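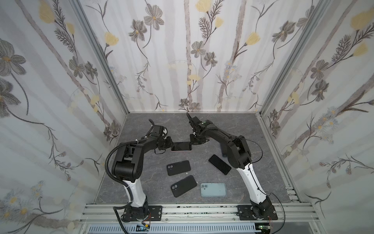 How to plan a budget for a second two-arm cell (phone handling)?

Asked by Nabila Abdelaziz in Equipment and Purchasing
Tags: budget, two-arm cell, spare parts, grippers

Good morning to all. I am responsible for the purchasing in a small lab, and I must prepare a budget for a second cell with two arms. I am not an engineer, so please excuse me if I use a wrong word.

The cell we have now handles smartphones. The arms pick up the phones, move them and pass them between the two grippers. We work with phones with and without a case. Both arms are mounted on an aluminum rail at the front, and around the table there is an aluminum frame with printed panels on three sides. We want the second cell to be the same, or as near as possible, so the programs can be used on both.

My difficulty is that the first cell was bought in many small orders by a colleague who has left. I have the invoice for the arms from Wasthorpe, and that one is clear. For the rest I found a folder with receipts for profile, brackets, cable ties, conduit, wall panels, small boards and so on. I added them and the sum is $947, but I do not believe it is complete. For example there is no receipt for the floor panel, and none for the cameras on the wrists.

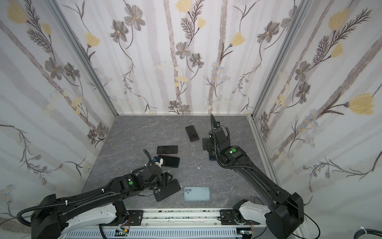

Both grippers down at the table, with phones between them.

My questions are these:

Is it correct to plan the small parts as a percentage of the arm price, or is it better to write every item in a list? My manager prefers one percentage because it is quick.

How many spare gripper fingers should I order with the cell? On the present cell they are touching the phones and the table all day, and the supplier (Foleck) gives a better price if I order them together with the grippers.

Should the objects be in the budget too? I mean the phones and the cases. Until now they were paid from office supplies, and the office is not happy with it. 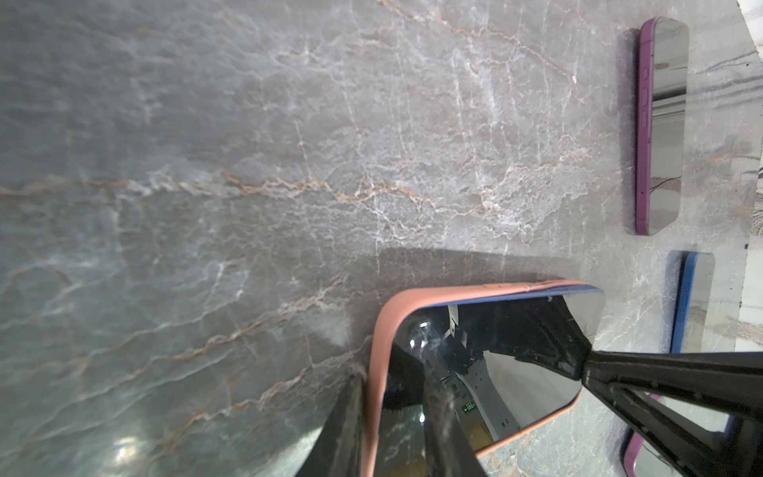 From the wrist camera. The phone in the gripper has a coral case.

I must deliver the numbers before the end of September, so even a partial answer helps me. Thank you in advance for your time.

2 comments

Shivam Tiwari: Is the price of the arms with the controller and the power supply, or without? With some sellers it is a separate line and people forget it.

Nabila Abdelaziz: I looked again and the power supplies are included. The long cables are not. Thank you, I have put them in my list.

3 answers

Answer by Dalia Helmy (accepted)

I prepared the same kind of budget twice, so I will write what I would do now.

Do not use a percentage. It works only when you already know a finished cell very well, and you say yourself that the folder is not complete. Take one afternoon, stand at the cell with a person who maintains it, and write down each thing you can touch, beginning from the bottom. Rail, mounting plates, cable trough, boards, arms, conduit, grippers, cameras, posts, panels, floor. Then look for a price for each. When a price is missing, ask for a quote and do not guess. Small boards and connectors are cheap, but the time of the person who makes the wiring is not cheap, and it should have its own line.

For the fingers, ask how many were changed on the first cell and in how many months. If this was not recorded, I would order 5 sets for the new cell and start a simple sheet at the gripper where each change is written. Next year you will have a real number. We paid $418 for our first order of fingers with the shipping, and it was too small an order, so we paid the shipping again soon after.

The phones and the cases belong in the budget, yes. They are consumed like the fingers. A case becomes loose after many grips and then the arm does not behave the same as with a new one. I put them on a line called "test objects" and the accounting people accepted it without any question. Used phones which do not switch on are good enough if your work does not need the screen to be lit. Ask for the same models, because a different thickness or camera position changes how the phone lies on the table.

One more point is the lead time. Our Korel arms arrived after 7 weeks, and the panels came before them and stood in the corridor. It is better to order the arms first and the frame later, if your rules permit to split the order.

Answer by Dalia Mansour

just buy everything from one integrator. We used Metwally and had one invoice, one phone number. More expensive but you sleep.

Comment from Nabila Abdelaziz: Thank you. Did they also copy an existing cell for you, or was it their own design? For us it is important that the distance between the arms stays the same.

Comment from Dalia Mansour: their own design. For a copy you need to send them drawings

Comment from Nabila Abdelaziz: We have no drawings, only the cell. I will ask the technician if he can measure it. 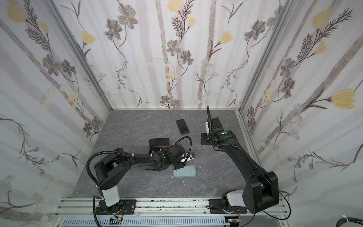
Sanaa Ghoneim

I agree with the list from Dalia Helmy, and I want to add the things which were missing in mine.

Measure before you order. The base plates sit on the rail with bolts, so the arms can be mounted a little to the left or to the right, and if the two cells are different by a small amount the programs will need correction. Write the measurement in the purchase file, not only in the head of the technician.

Buy the panels and the floor for both cells at one time if the look must be the same. Printed patterns are discontinued without notice. We could not find ours again and had to change the walls on the old cell also, so we paid double.

Plan spare cables for the wrist cameras. The thin cable that goes up from the wrist bends with every movement, and in our cell it failed before anything on the arm did. The conduit on the link protects only what is inside it.

Lighting is also a cost. A glass screen reflects whatever is over it, and in the wrist view we could see our ceiling lamps in every phone. We bought a diffuser afterward and it was a separate request with a separate signature.

About the manager who prefers one percentage: I gave mine the full list with a single total on the first page. He read the first page.

Comment from Nabila Abdelaziz: This is very useful, especially the panels. I will ask the shop today if they still have our print. Regarding the diffuser, did you mount it on the frame or on the ceiling?

Comment from Sanaa Ghoneim: On the frame, with two more pieces of profile. Add the corner brackets to your list, they are sold separately.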